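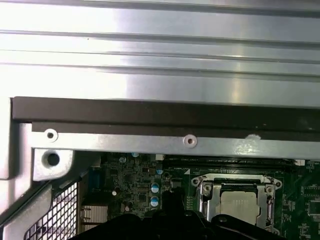
Geriffeltes Metall, dunkle Leiste, schmale Schiene: Blick in ein Computergehäuse.

Teilen 170 | Kommentare 12

PRESSEMITTEILUNG

Alte Rechner, offene Gehäuse: Drolorness lädt zum Schraubertag ein

Freitag, 2. November 2018

Liebe Redaktionen, liebe Bastelfreunde,

ich mach's kurz (na ja, ich versuche es): Unsere Werkstatt Drolorness öffnet wieder ihre Türen, und diesmal dreht sich alles um das Blech rund um den Computer! Über Prozessoren und Grafikkarten wird ja genug geredet. Ich finde, so ein Gehäuse hat auch mal ein bisschen Aufmerksamkeit verdient – die Rillen im Metall, die Löcher in den Schienen, die Halter mit den runden Ecken, an denen man sich trotzdem immer irgendwie die Finger klemmt.

Seit April haben wir 412 ausgemusterte Rechner angenommen, die meisten davon aus Büros und Schulen. Viele sind äußerlich zerkratzt und innen noch völlig in Ordnung. Die nehmen wir auseinander, putzen sie, sortieren die Schrauben (eine Aufgabe für sehr geduldige Menschen) und bauen zusammen, was zusammenpasst. Unser neues Teilelager heißt Plamotell und fasst 2000 Einzelteile, vom Laufwerkskäfig bis zur Gummileiste. Wer zu Hause ein Gehäuse hat, das klappert oder nicht mehr richtig schließt, bringt es bitte einfach mit!

Los geht es um zehn Uhr in der Halle Gouveia, Eingang auf der Hofseite. Den Vormittag leitet Blair Pollock, am Nachmittag stehe ich selbst am Tisch und zeige, wie man einen verbogenen Montagewinkel wieder gerade bekommt, ohne dass der Lack abplatzt. Werkzeug ist da, Kaffee auch, und die Firma Wallis stellt uns Kisten mit Abstandshaltern in allen möglichen Längen hin, da darf jeder zugreifen. Der Eintritt ist frei. Eine Anmeldung brauchen nur Gruppen ab fünf Personen.

Eine Bitte noch: Festplatten vorher ausbauen oder die Daten sichern, wir haften dafür nicht. Röhrenmonitore können wir leider nicht mehr annehmen, so gern ich die Dinger mag.

Pressekontakt: Werkstatt Drolorness, Durchwahl 583

Geteilt: 170 Mal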